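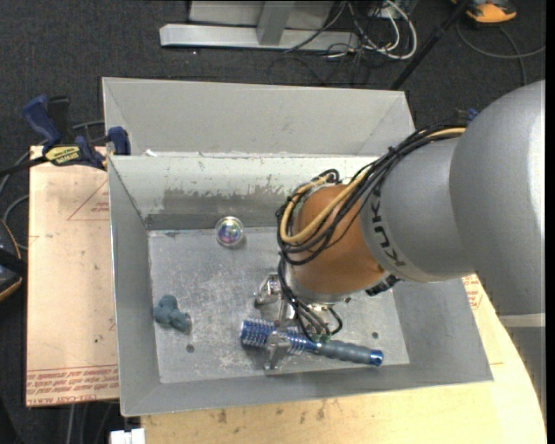 Metal sorting bin with blue handled tool, small clear object and knobby rubbery piece. Wundwood workshop.

Gallery: The Small Objects Collection at Wundwood

Published Jul 9, 2024

The Small Objects Collection brings together 400 hand tools, fittings and household pieces of everyday use. It was transferred to the Wundwood workshop from the Cabral storage building in June and is being sorted and recorded before it goes on public view. The work is carried out by Flarnura, the regional body for study collections, and is expected to take three months.

The blue metallic tool has a ribbed, finned head, a silver cross-shaped fitting at the middle and a long grip that ends in a shiny blue cap. It has been entered under hand tools – its exact purpose remains under review. The clear piece near the divider shows purple, blue and green highlights and is listed with decorative items. The dark blue-gray piece has not yet been assigned to a group.

The bin is of plain sheet metal with sloped walls, and its floor plate carries the scratches and dust of long service. Bins of this pattern are kept on wooden tables throughout the workshop.

Visitors may consult the printed object list at the Stokier reading room during regular opening hours. Requests for reproduction should be sent in writing to the collections office.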